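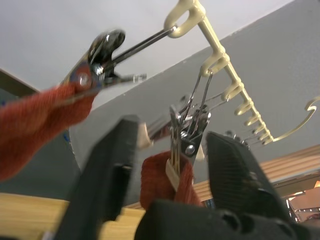
Red knit between the gripper's fingers, below the hooks of the rack.

The sock problem

At Ditham, a student robotics club has spent the year on one household chore

4 min read

The job sounds like something you would give a seven-year-old. Pick a sock up off the table, carry it to a hanger, clip it on, and go back for the next one. The students in the Ditham robotics club have been at it with a pair of robot arms since February.

There are 18 of them, in three year levels, and they meet after classes until 6 p.m. or whenever the last bus forces the issue. The project is called Plirnutier. Lena Wieczorek, who named it, says the word means nothing and that the other choices were worse.

The club used to enter line-following races. It did well at Bramwood two years running, and by the second win some of the older students were bored. Kurniawati Menon, who teaches electronics and supervises the club, asked them to write down jobs from home that they disliked. Laundry was on most of the lists. Folding was judged too hard for a first year, so they settled on hanging.

Socks have given them plenty of trouble. A block has the same shape every time you reach for it. A sock lands twisted or doubled over, or with the toe tucked inside the leg, and the arm has to find a place to hold that will still make sense when it gets up to the clip. A dark sock on a pale table is easy for the cameras to pick out. A grey one in front of a grey wall is harder, and the club keeps a few of those in the pile on purpose.

The hanger is its own difficulty. It moves. Touch one end and the whole rail swings, and everything already hanging from it swings as well. Natalina Pagano spent most of a term on this. Her first answer was to have the arm wait for the swinging to stop, which worked but made each sock painfully slow. Her second was to come in from lower down and more gently. That's the version they use now.
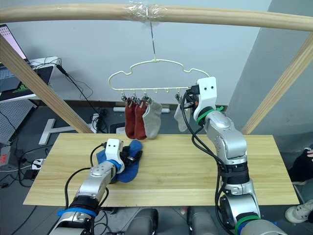 Four socks on the hanger and a dark blue one in the left gripper.

The arms learn from recorded runs. A student guides them through the task, the movements are saved, and the software is trained on the result. By the end of last term the club had 363 runs it considered good enough to keep. Cosimo Greco does the sorting, and he is strict about it. A run where the sock ends up clipped but the arm has bumped the rail goes in the bin. He has thrown out several of his own.

"People get better at it and then they get sloppy," he says. "You can tell when someone has been going for an hour."

On a good afternoon the arms manage up to 80 per cent of socks without help. On a bad one it can be far less, and the reasons aren't always clear. One poor week was traced to a change in the lighting. Another was never explained, and there is still a page in the club logbook headed "What happened?" with four theories in different handwriting.

Menon tries to stay out of the arguments. She checks the wiring, signs off on anything that changes how fast the arms can move, and otherwise lets the students run the schedule. Most of them had not written any code before they joined. Sveva Colombo came for the woodwork and stayed for the programming, and she now looks after the training jobs that run overnight.

The club will show Plirnutier at the Martinelli student engineering day later in the year. There is no sock category, so it has been entered under open projects, with a ten-minute slot and a table. Wieczorek wants to let visitors bring their own socks. Greco is against it. They were still discussing it when the room closed for the night.

Related stories
Bramwood's line-following races get a longer track
Teaching electronics when the parts budget runs out
A school workshop rebuilds its own bench tools
What students bring to the Martinelli open projects table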